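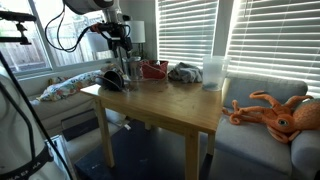 Robot Systems in Practice
Handout 4: Cable faults at the wrist and the dropped load
Lowri Hughes

Read this before the lab session. The second half refers back to the fault tree from Handout 3, so bring that too.

1. What the case is about

The case concerns a single arm working over a household table. The job was pick and place with ordinary home objects: a bowl, a small metal pail, a red basket, a crumpled cloth, a clear plastic container. The objects sat along the back of the table and the arm was mounted above it, so the arm reached down to its work and the cables hung in the same space the arm moved through. Keep that arrangement in mind. Most of what follows comes from it.

The task program was called Pludness. It ran a list of moves, each with a pick, a carry and a release. The arm had been running the list for several days with only minor trouble, mostly missed grasps on the cloth. The fault came during a carry. The gripper opened partway through the move and let go of the pail, which hit the edge of the table and fell to the floor. The arm finished the carry with nothing in the gripper, performed the release, and started the next pick.

Nobody was hurt. The operator was standing outside the marked area and pressed the stop after the arm had begun its next descent.

2. Sequence of events

The log was pieced together from the controller record and the operator's notes. The two clocks did not agree, so the order is reliable but the spacing between entries is not.

- Carry begins. Gripper reports closed, object held.
- Wrist turns to bring the object level with the table.
- Gripper status message missing for one cycle, then normal.
- Gripper status message missing again. Gripper driver restarts.
- On restart, driver runs its start-up routine, which opens the fingers.
- Object falls.
- Gripper reports ready. Task program continues from the next step.
- Operator presses stop.

Look at the third line. A single missing message had been recorded many times in the days before, always with the wrist turned the same way. It was logged as a notice, the lowest level, and the notices were not being read.

3. The direct cause

The gripper cable ran down outside the arm in a loose loop and was clipped near the wrist. With the wrist turned past a certain angle the loop pulled tight against the clip. Over time this broke the conductors inside the jacket, though the jacket itself looked sound. The cable passed a continuity check with the arm at rest and failed it with the wrist turned.

This is a common pattern with cables that flex. A break in the middle of a conductor can close up again when the cable is relaxed, and a test in the home position will tell you the cable is fine. Always test a suspect cable through the full range of the joint it crosses, by hand if you can, with the arm locked out.

The replacement cable came from Bosow and is rated for continuous flexing. The original was a general-purpose cable. Both fit the same connector, and the parts list gave only the connector type.

4. The other causes

Stopping at the broken cable would be a poor analysis. A cable is a wear part and will fail sooner or later. Three further faults turned a lost signal into a dropped object and then into an arm that kept moving.

4.1 The start-up routine

The gripper driver, supplied by Amaral with the tool, opens the fingers whenever it starts. This makes sense on a bench, where the gripper is empty and needs to find its end positions. It makes no sense in the middle of a carry. The driver had no way of knowing whether something was being held, and the setting that delays start-up motion until the controller asks for it had been left at its default.

For holding tools, ask what the tool does in each of these cases, and write the answers down separately:

- loss of power to the tool
- loss of communication with the tool
- restart of the tool driver
- emergency stop of the arm
- return of power after any of the above

The last one is the one most often left blank in your reports. Many tools hold well enough when power is lost and then move when it comes back.

4.2 The missing check

The task program checked for a held object at the start of the carry and not again. When the gripper reported ready, the program took this as permission to go on. "Ready" in the driver means the driver is running. The programmer had read it as meaning the previous command was complete.

The corrected version checks finger position throughout the carry. If the fingers open or close beyond a set band, the arm stops where it is and waits for an operator. The band has to be wide enough for soft objects. A bunched cloth settles in the fingers as it is lifted, and the first version of the check stopped the arm nearly every time it picked one up. Do not fix that kind of nuisance stop by switching the check off for the whole program. Set the band per object.

4.3 The restart

The controller allowed the gripper driver to restart on its own and rejoin the program with no acknowledgment from the operator. Automatic restart is useful for a sensor that only records. For anything that moves or holds, a restart should put the system in a stopped state that a person has to clear.

5. The operator's stop

The operator did the right thing, and the stop worked. The report still spends a page on it, and you should see why. The operator's attention went to the falling object first. That is normal. A noise on the floor draws the eye away from the arm at the moment the arm is least predictable, and the natural next step is to lean in and pick the thing up.

The procedure in use said to keep clear of the table while the arm was moving. It did not say what to do about a dropped object. The revised procedure does:

- Press stop before looking for the object.
- Wait for the stopped light.
- Move the selector to manual and take the key.
- Pick up the object and check it for damage.
- Record the drop, even if the object is unbroken and the run can continue.

Dropped objects are also a hazard by themselves. With an arm mounted above, the load is carried at height over the whole table, and a light pail will bounce. In a furnished room, with a rug and seating close by, it may roll somewhere that tempts a person to crouch next to the table. The marked area has to take in the places a fallen object can reach as well as the reach of the arm.

6. Inspection after the fault

Trellier, who did the outside review, recommended an inspection interval based on cycles in place of the monthly check. The figures below are the ones adopted for this cell. They are starting values for this cable on this arm, so do not copy them to another system.

Every 1000 cycles: look at the cable loop with the wrist at both ends of its travel. Check that clips are tight and that the loop does not touch the housing or catch on the tool.

Every 3000 cycles: lock out the arm and run the continuity test through the full range of the wrist, holding each end position for 15 seconds.

At any time: two missed gripper messages in one run count as a fault. Stop and run the continuity test before going on.

The cable was also rerouted. It now has more slack at the wrist and is held at a second point higher on the arm — the slack alone would have let it swing into the workspace. If you add slack to a cable on an overhead arm, run the whole program slowly afterward with a hand on the stop and watch the loop the entire time.

7. Points for the lab session

You will be given the controller record from the case with the gripper entries left in. Work in pairs.

Find the earliest entry that could have warned the operator, and say what level it should have been logged at. Then draw the fault tree with "object released during carry" at the top. The broken cable should appear on one branch only. If it appears on all of them, go back over section 4.

Write a one-paragraph test for the restart behavior that could be run on the real cell without anything in the gripper. State what the tester should see if the test passes and where the tester should stand.

Reports are due at the start of the next session. Late reports lose one mark unless you have spoken to me beforehand. Please put both names on the front page.

Correction to Handout 3: in the table of stop categories, the last two rows were swapped. The version on the course page was fixed on Feb 12, 2019. If you printed yours before then, change it by hand.

Related items
Handout 2: Guarding and marked areas
Handout 3: Building a fault tree
Handout 5: Reading a controller log
Lab sheet: Continuity testing on a moving joint
Reading list for the May review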